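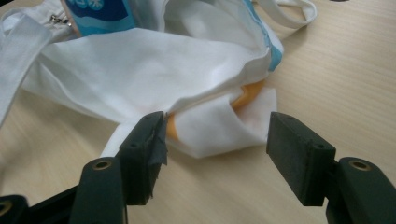
A hand-held gripper at a white tote bag during a recording. Photo: Sandaseck

Research | Manipulation

Sandaseck group trains bag-handling policy from hand-held gripper recordings

Researchers at the Sandaseck laboratory in Ollville have reported a method for teaching robot arms to handle soft bags using recordings made entirely with hand-held grippers. No robot arm was used to collect the training data.

The work, led by Siiri Jääskeläinen, addresses a known difficulty with fabric. A tote bag has no fixed shape, and straps, handles and folds hide one another. A grasp planned from a model of the object's outline often closes on two layers of cloth at once, or on a strap that is not attached where it appears to be.

The group recorded 643 demonstrations on a tabletop. In each one, an operator approached a crumpled bag, pinched a single flap of fabric between the two gripper fingers and lifted it clear. The camera on the gripper supplied the only images used for training. Finger opening was logged along with the position of the tool.

Before training, the recordings were divided at the moment the fingers began to close. The first part was used to train a network that selects a fold to grasp. The second part was used to train a separate network that controls closing and lifting. According to the report, a single network trained on whole recordings tended to start closing too early, before the fabric was fully between the fingers.

The two-part policy was then run on a robot arm fitted with fingers of the same geometry. It lifted a single layer in 297 trials, compared with 200 for the single network over the same number of attempts. Most of the remaining failures occurred when a strap lay across the chosen fold.

"The choice of fold matters more than the closing motion," Jääskeläinen said. "When we gave the single network a fold picked by hand, most of the difference went away."

Daranee Mahawong, who designed the recording procedure, said operators were told to crumple the bag again after every demonstration and to vary the direction of approach. Recordings in which the fingers slipped were kept and labeled, and were used only for the fold-selection network.

The method has not been tested on bags hanging from a hook or on knitted fabric. Each lift takes up to 2 seconds longer than with the single network, a delay the authors attribute to the handover between the two stages. A second set of recordings, covering zippered openings, is planned for April.

Related items
Skekura releases update to gripper calibration software
Kauko Hakala on measuring slip in thin fabrics
Räsänen opens test hall for textile sorting
Camera placement and grasp timing: a short review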